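4.2 Public demonstration at the Greltarden open day

The second deployment of the Favel cell took place in November, during the open day at the Greltarden site. Unlike the bench trials in Section 4.1, it was not designed as a controlled experiment. The cell ran in front of visitors from mid-morning until 4 p.m., and the operators were free to stop, reset or change the task as they saw fit. We report it because it exposed the system to long running hours and to frequent changes in the starting layout, and because the questions visitors asked led to two changes in the protocol.

The hardware was the same as in the bench trials. Two arms are mounted on an aluminum rail along the front of a white table, with plain white walls on the left, right and back. The walls were kept for the open day although they limit the view. Removing the back wall would have let people watch from behind the table, but in a short test with the wall down, people walking past in dark clothing caused false object proposals. Visitors therefore stood at the front, behind a barrier, and followed the work on a screen to the side. The barrier was set by the host, Gidutham, under its own rules for moving equipment.

The task was a reduced version of the small-parts task. Earbuds and small cases were laid out on the table, and the arms were asked to pick up one named item at a time. This set was chosen over the Bouvier connector kit used earlier. Visitors recognize the items without being told what they are, and their size range is useful: a closed case gives the fingers broad contact surfaces, while a single earbud lies low on the table and can roll when touched off center. The white earbuds add a contrast problem against the white table. No markers or trays were used, and the layout was changed by hand between runs.

A session lasted 20 minutes. It began with a short spoken introduction, after which the operator asked a visitor to choose an item. The request was typed in by the operator and not taken from speech, as the noise level in the hall made speech input unreliable. The planner then assigned the item to one of the arms according to reach and to the distance from the other gripper. While one arm carried an item, the other was held clear on its own side until the shared zone was free. This rule is more cautious than the one used in the bench trials and makes the cell slower, but it gave visitors a sequence they could follow. Figure 5 shows the cell during the task.

The host recorded 220 visitors at the stand. We did not log who they were or how long each one stayed. The control software stored joint positions, gripper commands and the typed requests for every session, and the operators kept a paper log of stops. Since the operators also used the stop button to answer questions, stops in the software log cannot be read as failures without the paper log beside it. In 2 sessions the paper log is incomplete, and these are left out of the analysis in Section 5.

Three kinds of problem appear in the remaining logs. The most frequent was a low grasp on an earbud, in which the fingers closed above the stem and came up empty. The second was confusion between items of the same color when the request gave only a color. The operator usually settled this by retyping the request with the item type. The third was drift in the calibration of the right arm over the afternoon, which Corentin Bodin corrected during a break by repeating the touch-off procedure at the table corners. After that correction the grasp offsets returned to their morning values. We did not measure temperature at the stand and cannot say whether heating of the motors played a part.

Figure 5. The two-arm cell during the small-parts task. The left gripper holds a purple case; the right gripper is empty and points down toward the table.

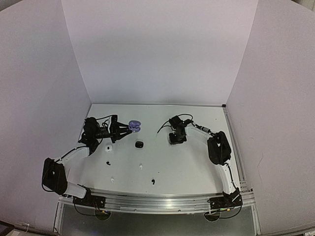 Visitor questions were written down by the operators when time allowed. Many concerned speed, and several people asked why the second arm waited. In response, the protocol now includes a spoken explanation of the shared zone at the start of each session. Other visitors asked what would happen if an item were moved after the request had been typed. At the time, the planner used a single detection made before motion began, so a moved item led to a missed grasp. A second detection was later added just before the final approach. The bench results in Section 5.1 were obtained without this step, and those in Section 5.2 with it.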